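Sotis user boards > Data collection > Starting poses for tidy-up demos: how messy is messy enough?

sadley_bench
December 18, 2019

We're recording teleop demos for a two-arm tabletop task and I can't settle on how to start the episodes. The task is to set a cup upright and stand a wooden mug rack back up, then hang the cup on it. We have up to 1,000 episodes to spend and would like to keep some back for a second task.

My first plan was to begin every episode with the cup already upright and the rack standing, so the policy learns the hanging part well. My coworker wants everything tipped over from day one. What are people doing?

portwine_kp
Start tipped over. If you only show it upright cups it will have no idea what to do with one that got knocked down, and it will knock them down.

We did the clean version first at Atanasov and ended up redoing the lot. The arms would brush the cup on the way in, it would go over, and then the gripper would close on air where the cup used to be. Same spot every time.

grantlow
I'd push back on that. Tipped-over starts are slow to drive. Your operators get tired, the demos get long, and you end up with a lot of hesitating in the data. A policy will copy the hesitating too. I would rather have short clean demos of hanging and a separate set of short clean demos of recovery, and train on both together.

portwine_kp
Separate sets are fine if the recovery set ends where the other one begins. In most I've seen it doesn't. The operator finishes the recovery, backs both arms off to home, and stops. Then the hanging demos start from home with the arms in a different place, and the policy stalls in between.

grantlow
That's a problem with how you cut the episodes. Tell the operator not to go home.

mdumitrescu
Mimoza Dumitrescu here, I look after the recording bench at Buronbridge. We do both, for what it's worth. Most starts are tipped, and the rest are halfway states, such as rack up and cup down.

A few things that helped us:

Pick the start state before the operator sits down. We draw from a stack of cards. If people choose for themselves they put the handle where their own right hand likes it, and after a week all your cups face the same way.

Vary the rack as much as the cup. Everyone remembers to move the cup.

Say which arm goes first, or say that it's free, and write it down in the episode notes. We left it open with two operators and they had opposite habits. The policy learned to send both arms in at once and they met in the middle.

sadley_bench
The cards are a good idea. How do you handle the handle direction? Do you score it, or just toss the cup?

mdumitrescu
Toss it gently and leave it where it lands, unless it's out of reach. If it rolls off the mat we toss again. Cups with flat sides don't roll much, so those need a bit of help or they always end up near the same place.

grantlow
Tossing isn't random, though. It's just a different habit. We print positions on paper, put them under the object, then pull the paper out before recording.

mdumitrescu
Sure, it's not uniform. For us it was close enough and a lot faster. Your way takes 10 seconds more per reset and over a long session the operators start skipping it.

tvk_arms
Question on the rack. Do you have one arm hold the base while the other pulls the post up, or one arm for the whole thing? Ours slides when we try it one-armed.

sadley_bench
Two arms in the ones I've tried. Left takes the post, right steadies the plate, then right lets go and gets the cup. It's slow, and I've had to throw out demos where the right arm's cable got in the way of the reach. I might tie it down better before we go on.

portwine_kp
Do that before you record anything you plan to keep – cable position changes what the cameras see, and you don't want half the set with it looped out and half without.

Also keep the failed ones. Tag them and put them in another folder. We deleted ours and wished we hadn't.

grantlow
Agree on keeping failures. Don't agree on the cable, small differences in how it hangs are good for the policy. But tie it if it's blocking the reach.

sadley_bench
OK, going with mostly tipped starts, cards for the start state, and no return to home between the parts. I'll record a small batch that way and train on it before we commit the rest. Today's start has cup and rack both down, with the cup on the right arm's side and the rack over toward the left arm, so neither has to cross to make its first grab. I'll swap the sides for the next batch and post the numbers when I have them. 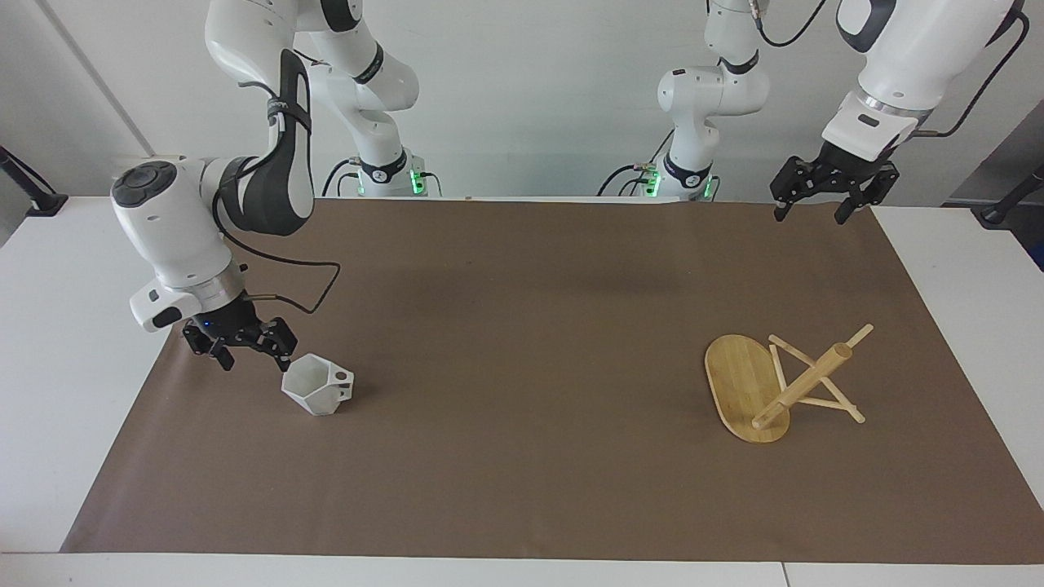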